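**Hokska two-arm bench kit – what you get and what I think of it**

I've been selling and setting up the Hokska bench kit out of our little shop since March, and I get the same handful of emails about it every week, so this page is my attempt to answer them all in one go. I use one myself nearly every day (more than I should, if you ask Joelle), so expect opinions.

The short version: it's a pair of arms on a shared base, each with its own gripper and its own sensor module out at the wrist, meant for people who want to practice or record two-handed tabletop work without building the whole thing from scratch. You bring the table and the computer. We bring everything that bolts on.

**In the crates**

- Two arms, left and right, already matched to each other
- Two parallel grippers with the standard fingers
- Two wrist sensor modules and their cables
- Mounting beam with fasteners
- Gikura control software, on a stick and as a download
- A bag of cable ties (you will want more)

It ships in 2 crates and the heavier one weighs 37 kilos, so please have a friend around when the truck comes. Lachlan Baxter tried to walk one up a flight of stairs by himself and I had to hear about his back for the rest of the spring.

**Setting it up**

The beam goes on first, then the arms, then the cables. I know it's tempting to plug everything in as soon as the arms are standing – don't! Run the cables slack along the forearm, leave a fat loop at the elbow, move each arm through its whole range by hand with the power off, and only then tie things down. Most of the support calls I take are a cable that was pulled tight at one joint and looked fine at all the others.

The software side is easier than it used to be. Gikura finds both arms by itself, walks you through homing, and then drops you into a plain screen with a big stop button. Mimoza Hoxha wrote the setup notes and they're good, so print them out. The older notes that came with the first batch call the left arm "arm B" in one chapter and "arm A" in the next, and if you have those, throw them away.

**What it's good at**

Anything where one hand holds or steadies and the other does the fiddly part. Lids, clips, plugs, stands, small boxes. The grippers close gently and you can set the force low enough for things you'd be sad to crush. I've had a lot of fun with audio gear lately, putting a handheld mic into a desk stand clip, and I've come to think it's a terrific test piece. The handle is smooth, the clip is springy, the stand wants to wander off across the table the second you push on it, and if your angle is a few degrees out, you'll know right away.

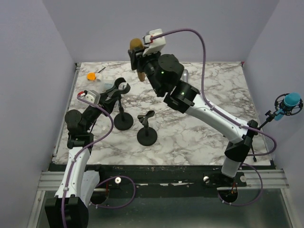
For that kind of job I'd set the approach speed low, 40 on the Gikura slider, and save a pose just short of the clip so you can stop and check your angle before committing. Save a second one well above the table too, as a place to go back to when things get messy. Annunziata Benedetti runs hers quicker than that and gets away with it, but she's had a lot more hours on it than most of us.

**What bugs me**

The standard fingers are a bit slick. Skurov makes a softer pad set that fits with two screws, and I'd buy it on day one if you plan to handle anything round. The fans get loud after lunch (no idea why after lunch, ask Pirjo Ruotsalainen, she has theories). And the stop button on the screen is nice, but I still want a real one I can slap, so we now sell one as an add-on.

It also isn't a kit for heavy lifting. If you want to move paint cans or car parts, look at the Colombo line. I don't carry it, but I'm happy to point you to someone who does.

**Ordering and other bits**

Prices went up a little on 9/1/18, and quotes I sent before then are still good, so just reply to the same email. The deposit is $1000, with the rest due when the crates leave us. Returns are fine if the beam hasn't been drilled. Spare fingers, cables and fasteners are always on the shelf, and I can usually get those out the next working day.

If you're near us and want to try it before you spend the money, write to me and bring the object you care about. I mean that, bring the real thing, even if it's odd or greasy. We'll put it in the grippers and see how it goes.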